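Voria — winter layers diary, data card

Last touched 8 March 2026. Maintained by Lilla Medve, with Etelka Erdős on the cleaning. Rough notes, will tidy when I get a minute.

What it is

A table of what people put on in the morning in cold weather and how warm they felt by lunch. Coats, cardigans, scarves, tights under jeans, all of it. One row per person per day. Self-reported, so take the warmth scores as moods more than measurements.

1860 rows came in, 1827 left after cleaning. 78 people. Mostly women, mostly office or school run, a few dog walkers who skew everything in the early mornings.
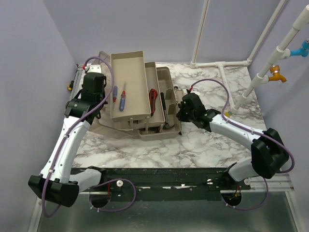 Two arms on the rail, toolbox open between them and the marble-pattern top underneath.

Files

entries.csv — the main table, start with it
garments.csv — lookup for garment names, see below
people.csv — age band and "runs cold / runs hot / depends"
notes.txt — free comments, max 3000 characters each, keyed by row id

Columns in entries.csv

row_id — not continuous, deleted rows leave gaps
person_id — random, not linked to names anywhere in the repo
outdoor_temp — Celsius, whatever their phone said at the door
top_1 to top_4 — layers from the skin outwards
bottoms, legs_under, socks — as it sounds
outer — coat, gilet, poncho, or "none"
extras — scarf, hat, gloves, separated by semicolons
warm_score — 1 frozen, 5 too hot
would_repeat — y / n / blank

Blank in would_repeat means blank. Do not read it as no. Viktória did that in her first charts and the ponchos came out looking dreadful.

Garment names

A mess. "Jumper", "sweater", "pullover" and "knit" were four different things in the raw file. garments.csv folds them into jumper. Cardigan stays seperate. "Shacket" goes under outer if worn outdoors with nothing on top, otherwise top_3. Blanket scarves count as a scarf even when someone wore theirs as a shawl all day. Argued over that one, Andor Gulyás still disagrees, his version of the mapping is in the kelemen branch if you prefer it.
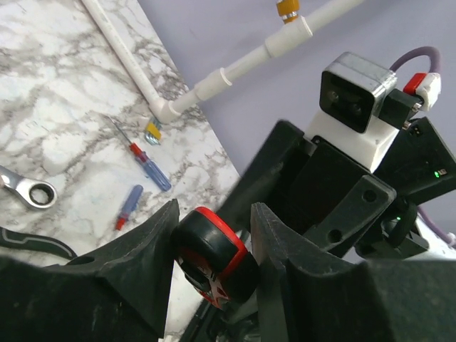 3 min read

Cleaning

Etelka took out duplicates first, then rows with no outdoor_temp, then a handful where the temperature was obviously Fahrenheit and we couldn't reach the person to check. Spelling left alone in notes.txt. Brand names stripped from the garment columns but may still be lurking in the notes.

Known problems

January is very heavy compared to the rest. Keen start, then people drift off.
Wind isn't recorded. Big miss. A scarf day and a no-scarf day can have the same temperature.
Thick socks and thin socks are both "socks" in the early rows.
Two people clearly copied the same outfit down all week. Kept, becuase maybe they did wear it all week.
No indoor temperature, so a chilly office looks like a bad coat.

Using it

Fine for charts, blog posts, outfit planning, teaching. Not for anything medical — feeling cold all the time has plenty of causes and none of them are in here. Please say "Voria layers diary" somewhere if you publish.

To do

Add wind. Split socks. Ask Veronika Dobos for the glove comments she's been keeping on paper. Merge or close the kelemen branch.

Corrections: open an issue with the row_id and what you think it should say.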